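Teleop notebook, toaster lever task, sim kitchen
30 March 2024

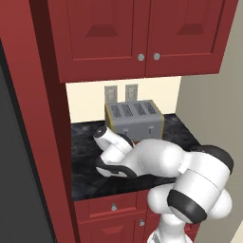
Goal for today was a clean set of demonstrations for the lever press, collected by remote control, so that Zuleica can start a training run before the Jorent review. Target is 200 accepted episodes. We are not there. Notes below are in the order I wrote them, with some tidying.

Setup

Layout is the red kitchen, corner variant, with the four-slot toaster against the backsplash. Single arm. Base pose fixed for the whole session. Toaster pose is randomized along the counter and in yaw, but only slightly; the ranges are in the config Nélida checked in yesterday under Closis. Cabinet fronts and drawer are locked for this task. Input device is the Sipos handle, position mode, with the trigger mapped to the gripper. Clutch on the thumb button.

Start pose was changed before the first episode. The old one had the arm folded up near the side wall and every demo spent its first few seconds just unfolding, which is motion we do not want the policy to learn as part of the task. New start pose has the gripper low over the counter, near the left front corner of the toaster, fingers pointing down. The approach to the left lever is short from there. The approach to the right lever is longer and has to run along the front face.

Instruction strings: "press the left lever" and "press the right lever." Zuleica wanted a third one without a side given. I left it out for now. If we add it we need to decide what counts as success, and I would rather have that in writing first.

First block, left lever

Fingers closed, pads used as a blunt pusher from above. Works fine once the fingertip is over the lever. The hard part is depth. In the operator view the lever sticks out only a little from the front face and it is easy to come down in front of it and hit the marble. Contact with the counter is not fatal in sim but it leaves a jerk in the joint log, and the filter throws out anything over the velocity limit. Lost 12 episodes that way before I changed the technique.

Changed technique: come in at lever height, touch the front face gently with the side of the finger, slide until the lever stops the motion, lift, then press. Slower, and it looks fussy in playback, but the rejection rate dropped to almost nothing. The slide also gives the policy something to find by contact instead of by vision alone. Keep this for the written protocol.

Wrist orientation: try to hold it constant from the moment the finger touches the face. I caught myself rolling the handle during the press, and the recorded action has the whole forearm swinging to compensate. On the real arm that would pull the cable or strap around the wrist.

Second block, right lever

More trouble than expected. Two separate problems.

(a) The long link passes over the counter close to the toaster when the hand is at the right side. With the toaster yawed toward the arm, the link brushes the corner of the housing and the toaster shifts. The episode can still end in success, because the lever check only looks at lever travel relative to the body. Nélida confirmed this from the code. So we had accepted demos in which the toaster had been shoved back against the wall. She is adding a limit on body displacement; until that is merged I am flagging these by hand in the comment field with "shove".

(b) The solver flips the elbow at one spot on the way across. It happens when I move straight right at low height. If I go up a little first, across, then down, it does not flip. I do not like teaching a detour to avoid a solver artifact, but the alternative is waiting for the new null-space term, and that is not this week. All right-lever demos from here on use the high route. Noted in the metadata as route=high so we can separate them later.

Clutching

Workspace of the handle is too small to do the right lever in one sweep at the present scale. I clutch once, always at the top of the high route. During the clutch the arm holds still, and the raw log then has a stretch of zero actions. Policies trained on the September data learned to pause at that point and some never left it. Trimming has to be done before conversion, not after, or the timestamps drift against the video. Script is in the Gilturdale folder, trim_idle. Threshold as it stands is fine for me. It may be too aggressive for a slower operator -- check on Nélida's episodes before running it over the whole set.

Scale factor: tried 3 for the transfer and back down to 1 for the press, switched with the side button. Abandoned. I forgot to switch back often enough that the gain in time was lost to resets.

Operator differences

Nélida did a block after lunch with the same protocol. Her left-lever demos are shorter than mine and she skips the slide when she is confident of the depth. Her presses are also deeper, continuing to push after the lever has bottomed out. Mine stop early. Neither is wrong, but the mix shows up as two clusters in the end pose plot. We agreed on: press until travel stops, hold a beat, release upward, retreat. She will redo her first few.

We did not agree on the retreat. I back off along the path I came in on. She lifts straight up, which looks risky under the upper cabinet if the lift is long. Left open. For now retreat is capped at a hand's height above the toaster and the episode ends there.

Viewpoint

Ran the whole session from the fixed view with the wrist view as a small inset. For depth on the left lever I looked almost only at the inset. For the right lever, almost only at the fixed view. Worth remembering when someone asks why a single-view policy does badly on one side.

Data state at end of day

Left lever: enough to train on, pending Nélida's redo.
Right lever: short. Everything before the route change is marked and should be excluded.
Nothing converted yet. Raw logs only.

To do

- merge body displacement limit, rerun success check on everything (Nélida)
- trim, then convert, then spot check playback at half speed
- write up the slide-and-press protocol, one page
- decide on the no-side instruction (Zuleica)
- replay a handful of right-lever demos with the base pose shifted, see if the elbow flip goes away by itself
- handle drifts in yaw after a long session, recalibrate at each block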